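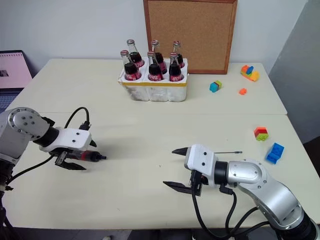 A felt-tip marker is a pen that carries ink to the writing surface through a tip of pressed fibers. The ink is held in a soft core inside the barrel and moves forward by capillary action. Water-based inks are used in most school markers, while alcohol-based inks dry faster and are harder to wash out.

Markers left uncapped dry out as the solvent evaporates. Storing them flat keeps ink spread evenly along the core.

See also: Ballpoint pen, Highlighter, Ink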